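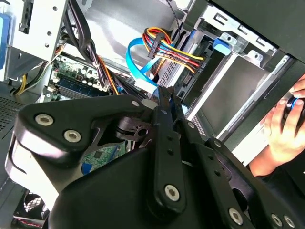
SATA-Stecker mit Greifer abziehen, Kabel reißt immer mit. Projekt Rechner-Demontage

Community-Hilfe > Robotik > Schule und Studium

Gefragt von kabelsalat_kl

Hallo zusammen, brauche bisschen Hilfe, Zeit ist knapp.

Studienprojekt, 2 Semester, Thema "Zerlegen von Altrechnern mit Roboterarm". Kooperation mit Wurnwood, die machen Recycling und stellen uns die Gehäuse. Im Dezember Abschlussvorführung. Ablauf soll sein: Seitenteil ist schon ab, Arm zieht Datenkabel vom Laufwerk, dann Strom, dann Platte raus, Platte in die Halterung stellen, fertig. Bis dahin noch einiges offen.

Problem 1: das Datenkabel. Wir fahren mit dem Parallelgreifer an den Stecker ran, Finger zu, gerade zurück. Mal kommt der Stecker, mal rutschen die Finger ab und nehmen nur das Kabel mit. Greifkraft hoch hilft nicht, dann verkantet es. Die Verriegelung (das Metallblech oben am Stecker, wenn eins dran ist) kriegen wir mit zwei Fingern gar nicht gedrückt. Im Moment macht das einer von uns von Hand, zählt laut Aufgabenstellung aber nicht.

Problem 2: Handgelenkkamera. Unsere Software (Cumutik, Uni-Lizenz) soll die Steckerposition im Kamerabild finden. Geht bei dem einen Gehäuse ganz ok, beim nächsten gar nicht. Ich vermute Beleuchtung.

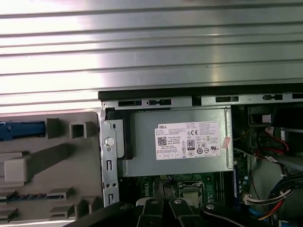 Die Erkennung läuft bei uns auf Vorlagen, also pro Gehäusetyp einmal eingelernt. Als Anker nehmen wir etwas, das sich nicht verschiebt, Kabel liegen ja jedes mal anders. Zuerst war das die Kante vom Chassis, die mit den Langlöchern. Jetzt probieren wir das weiße Typenschild auf dem Netzteil, ist schön kontrastreich und hat den QR-Code links unten. Blöd ist nur das gerippte Blech daneben, das spiegelt in hellen Streifen, und die Belichtungsautomatik zieht dann alles runter und der Kabelbereich säuft ab. Belichtung fest einstellen haben wir versucht, dann passt es in einer Pose und in der nächsten nicht mehr.

Noch was: die Finger stehen unten immer mit im Bild. Maske drüberlegen oder lassen?

Was wir schon haben:
Anfahrt über Zwischenpunkt, 100 mm über dem Stecker
Geschwindigkeit beim Abziehen gedrosselt
Kraftgrenze drin, Arm stoppt sauber
Gummi auf den Fingern (hat sich nach paar Durchläufen gelöst)

Was nicht: alles mit Verriegelung.

Bin für jeden Tipp dankbar. Budget ist noch bisschen da, 500 Euro max, neuer Greifer fällt also raus.

3 Antworten

Beantwortet von fraeskopf

Hatten sowas ähnliches in der AG, nur mit Flachbandkabeln. Paar Sachen:

Nicht am Kabel greifen und auch nicht am Übergang. Finger müssen den Steckerkörper seitlich haben, an den Schmalseiten. Wenn ihr von oben mit paralleler Fingerstellung kommt, habt ihr meist die breite Seite und da ist fast nichts zum Halten. Also Handgelenk 90 Grad drehen, sofern der Platz reicht. Neben dem Laufwerkskäfig wird das eng, da vorher Kollision prüfen, und zwar mit den Gelenkplatten vom Greifer, nicht nur mit den Spitzen. Die Platten bauen breiter als man denkt.

Fingerspitzen selber drucken. Schmale Nase vorne dran, die drückt beim Schließen aufs Blech von der Verriegelung. Erster Versuch wird nix, zweiter auch nicht. Wir haben TPU auf PETG geschraubt, geklebt hält nicht, habt ihr ja gemerkt.

Und nicht gerade zurückziehen. Ganz leicht wackeln, 2 Grad hin und her um die Querachse, dabei ziehen. Macht man mit der Hand auch so. Kraftgrenze dafür runter, sonst hebelt ihr irgendwann die Buchse vom Laufwerk.

Platte greifen ist dagegen einfach, große glatte Flächen. Da würd ich mir eher Gedanken um die Ablage machen.
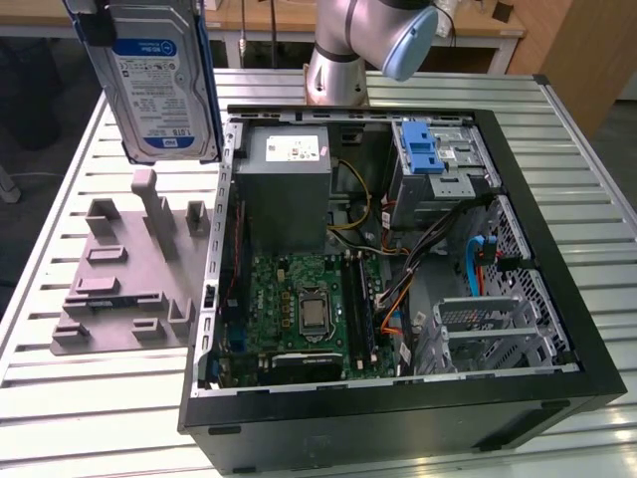

Hochkant reinstellen klappt nämlich nur, wenn die Halterung Einführschrägen hat. Bei uns war der Schlitz auf Maß gedruckt und die Platte ist jedes zweite mal auf der Kante aufgesessen. Schräge oben dran, bisschen Spiel, Grundplatte mit dem Tisch verschrauben. Nicht mit Klebeband, das wandert. Und Gehäuse auch gegen Anschlag legen, sonst stimmt euer ganzes Einlernen nach dem dritten Ziehen nicht mehr. Profiltisch ist dafür super, Nutensteine rein, Winkel drauf, fertig.

Ach so, Rahmen von der Platte: wenn die noch in einem Kunststoffrahmen sitzt, nicht nur am Rahmen greifen. Der gibt nach, dann hängt die Platte schief.

Kommentar von kabelsalat_kl: Danke!! Wackeln probieren wir gleich aus. Gehäuse liegt bei uns bisher einfach so auf, das könnte echt einiges erklären.

Kommentar von fraeskopf: Ja das ist es dann vermutlich. Erst Anschlag, dann alles andere.

Beantwortet von shuklafan

Nimm Shukla, damit geht das alles automatisch.

Kommentar von kabelsalat_kl: Was genau ist das, Software oder Greifer? Link wäre gut.

Beantwortet von ThermikTon

Zur Kamera, zum Stecker kann ich nichts sagen.

Typenschild als Anker ist riskant. Klebt nicht bei jedem Gerät gleich, manchmal schief, manchmal noch ein Aufkleber halb drüber oder am Rand. Für grobe Lage ok, für Greifpose nein. Lieber zweistufig: grob übers Schild, dann fein über gestanzte Löcher im Blech. Die sind pro Modell immer an derselben Stelle. Ihr hattet die Kante ja schon, nicht wegwerfen.

Spiegelungen: Polfilter bringt an blankem Metall eher wenig, ausser ihr polarisiert auch das Licht. Billiger: Deckenlicht überm Tisch aus, diffuses Licht von der Seite. Weißer Stoff vor die Lampe tut es für den Anfang. Und das gerippte Blech würd ich abdecken oder, wenn es sich abnehmen lässt, vor dem Lauf abnehmen. Mattes Tape geht auch. Für die Vorführung halt vorher mit Wurnwood klären ob das erlaubt ist.

Belichtung: nicht fest und nicht Vollautomatik, sondern Messbereich begrenzen. Nur auf das Stück, wo der Stecker erwartet wird. Ob Cumutik das kann weiß ich nicht, bei Dratureo hieß das bei uns Messfenster und war drei Menüs tief versteckt. Notfalls pro Pose einen festen Wert hinterlegen, sind ja nicht viele Posen.

Maske: ja, drüberlegen. Finger sind dunkel und liegen immer gleich im Bild, solang der Öffnungsweite gleich ist. Bei anderer Weite andere Maske. Sonst sucht er sich irgendwann die Schraubenköpfe als Merkmal, die glänzen nämlich auch.

Kommentar von kabelsalat_kl: Das mit den Schraubenköpfen ist uns schon passiert, dachte das wär ein Bug. Maske kommt rein. Messfenster such ich, melde mich wenn ichs gefunden hab.

Zuletzt bearbeitet: 2026-09-04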